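**Sallero Y-peeler: two months in**

I didn't expect much. The listing has 847 ratings and most of them read like they were written before the box was opened, so I bought one and used it on whatever came into the house.

Carrots and potatoes are fine. The blade is sharp enough, though no sharper than the cheap Skornum I already had. Butternut squash is where it gets annoying – the head flexes when you lean on it, and I had to go over the same strip twice. The gray rubberized handle is the best part, comfortable even when your hands are a bit greasy.

They also claim it takes citrus zest "without the pith." Mine took plenty of pith.
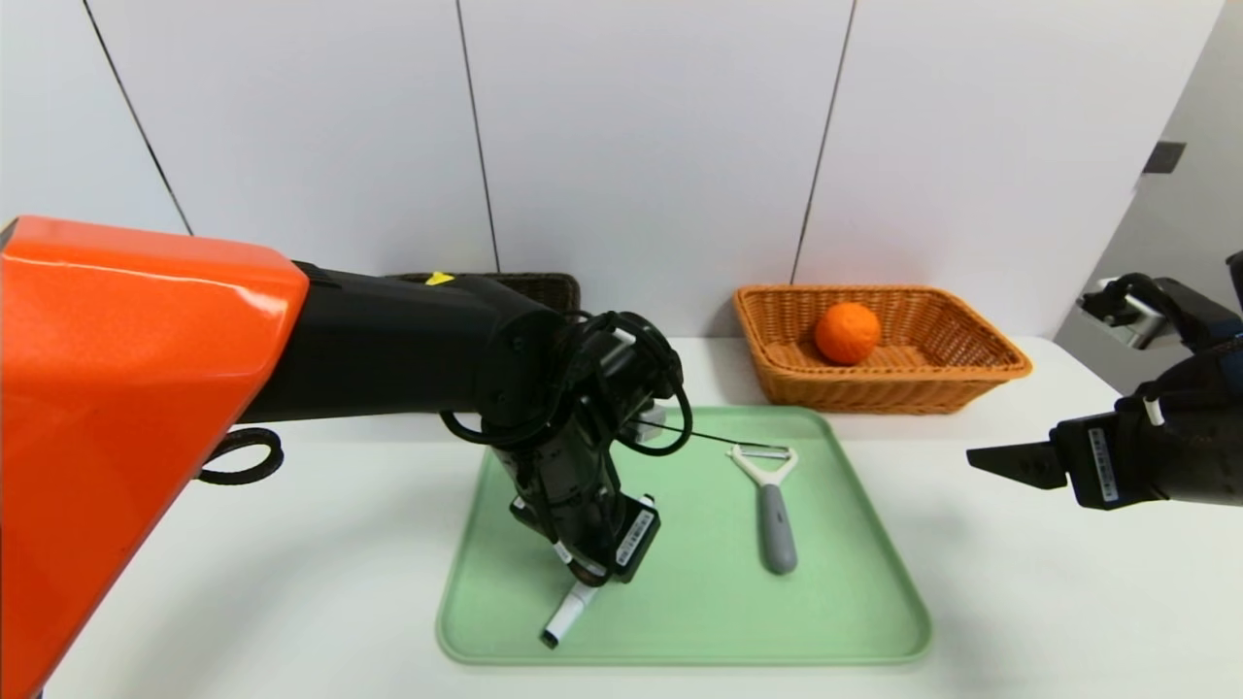

*The Sallero on a mint-green tray, with an orange in the basket behind it.*

Cleaning is a rinse and a quick brush around the blade. I wouldn't trust the plastic head in a hot dishwasher, whatever the card says.

Two stars out of five from me. If yours was on sale, keep it for carrots.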